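Brurcombe Memory Seating: teleoperated demonstrations on desktop motherboards

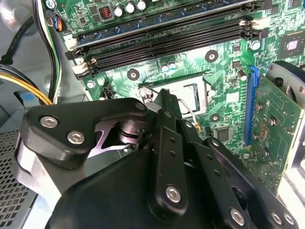
Natsumi Fukuda

Data card and README, second release

Summary

This set contains teleoperated demonstrations of memory module work inside open desktop computer cases. An operator drives a single arm with a two-finger gripper by remote control and carries out one short task per episode: seat a module, remove a module, or open and close the retention latches at the ends of a slot. The recordings are meant for training policies by imitation and for studying contact-heavy insertion in a cramped space.

There are 761 episodes. Of these, 400 were recorded for the first release and keep their original numbering. The rest were added for this one, along with corrected timestamps for the older part.

What changed since the first release

The old recordings had a drift between the wrist camera clock and the joint state log. It grew over the course of a session and was worst in the last episodes before lunch, when the logger had been up the longest. All of the first-release episodes have been re-aligned against the gripper closing signal. If you trained on the old files, download them again. The episode names are the same but the contents are not.

The task label "push" has been split into "seat" and "press_check". Too many operators used it for both. Rezaul Pramanik went through the old episodes and relabeled them by hand. His notes are in notes/relabel.txt, including the ones he was unsure of. Those carry the flag label_confidence: low, and you can filter on it.

Folder layout

episodes/ has one folder per episode, named by a running number
episodes/NUMBER/wrist.mp4 is the wrist camera video
episodes/NUMBER/side.mp4 is the fixed camera video, missing in some older episodes
episodes/NUMBER/state.csv has joint positions, gripper opening and wrist force, one row per time step
episodes/NUMBER/command.csv has what the operator's controller sent
episodes/NUMBER/meta.json has task, operator code, board code, outcome and flags
splits/ has the train and test lists
notes/ has free text from the operators
tools/ has the loader and the replay viewer

Rows in state.csv and command.csv share the same clock. Do not assume they have the same number of rows. The controller sends nothing while the operator's hand is off the clutch.

How the demonstrations were made

The operator sits at a desk across the room from the arm and watches both camera feeds. The hand controller is a Rakia unit with a clutch button: while the button is held, the arm follows the hand, and when it is released the arm stays where it is. Motion is scaled down. A large hand movement gives a small gripper movement, and most operators settled on a setting of 2 or a little above for the approach and a finer one for the last part of the insertion. The scale in use is written to meta.json.

Wrist force is shown to the operator as a bar on the screen. There is no force feedback in the hand. We tried it early on and the vibration made people grip harder, which showed up in the commands.

Each episode starts with the gripper above the case and ends when the operator presses the done pedal. The supervisor then enters the outcome. Failed attempts are kept. So are episodes where the operator backed off and tried again, and these have the flag retry: true.

A small number of episodes were recorded by moving the arm directly by hand with the motors in free-drive. These are marked mode: kinesthetic, and command.csv is empty for them. The person's hand is often in the side view and sometimes in the wrist view. We kept them separate in the split files, and we do not recommend mixing them with the remote episodes unless you are only using the joint states.

The wrist view

The wrist camera looks past the gripper at the work. The black plates and finger links take up the lower half of the picture in the reference view at the top of this page, and they hide part of the CPU socket. The four RAM slots run diagonally across the board beyond it, with a module in the uppermost one and white latches at the slot ends. An expansion card stands up on the right in a blue slot, and cables come down the wall of the case on the left.

We did not mask the gripper out. Several people asked for masks with the first release, and there is a script in tools/ that makes a rough one from the gripper opening. It is good enough for cropping and poor for anything near the fingertips.

The bare metal on the processor and the bolts on the gripper throw highlights under the room lights. Exposure is locked at the start of each session, so brightness is steady within a session and differs between them.

Boards and condition

All boards are used machines bought from Van Wyk, a recycler in Devport. They are unpowered during recording. None of the episodes test whether a module works electrically after it has been seated. The outcome field "success" means that both latches closed and the supervisor could not lift the module with light finger pressure.

Board codes are stable across the whole set. Some boards were retired after a latch broke or a slot cracked, and the last episode on such a board usually shows the damage happening. Look for the flag damage: true.

Splits

The test list holds out two boards completely. No episode on either of them is in the train list. There is also an operator split, which holds out two people, for anyone who wants to look at differences in driving style. The two splits overlap, so pick one.

Known problems

Side video is missing in part of the first release because the disk filled up. The loader returns None for those and prints a warning.

Wrist force is zeroed at the start of the episode. If the gripper was already touching a cable when the operator pressed start, the zero is wrong. We removed the ones we noticed.

Cables were tied back in some sessions and left hanging in others. This was not logged. Policies we trained on the first release slowed down or stopped near cable bundles, and we do not know yet how much of that comes from the data.

Operators got faster over time. Early episodes have long pauses above the slot while the operator lines up the notch. If you sample by time step you will get a lot of these pauses. The loader has a skip_idle option that drops rows where the command is unchanged.

Left-handed and right-handed operators approach the slots from different sides. Handedness is in meta.json for the newer episodes only.

Uses we would advise against

Please do not run a policy trained on this set on a powered machine. Forces during seating go well above what a board on a bench should take if the alignment is off, and the demonstrations include attempts where it was off. The set is also too narrow for general cable handling or for fitting expansion cards. Cards are present in some cases as obstacles and no episode moves one.

People in the recordings

Operators are listed by code only and agreed to the release of the recordings. There is no audio. Hands and sleeves can be seen in the kinesthetic episodes.

Contact

Questions about labels go to Rezaul Pramanik. For anything about the files, the loader or the clock correction, write to me through the Brurcombe project page. Please include the episode number and the release you downloaded. The next round of recording is planned for September and will add cases with the drive cage left in.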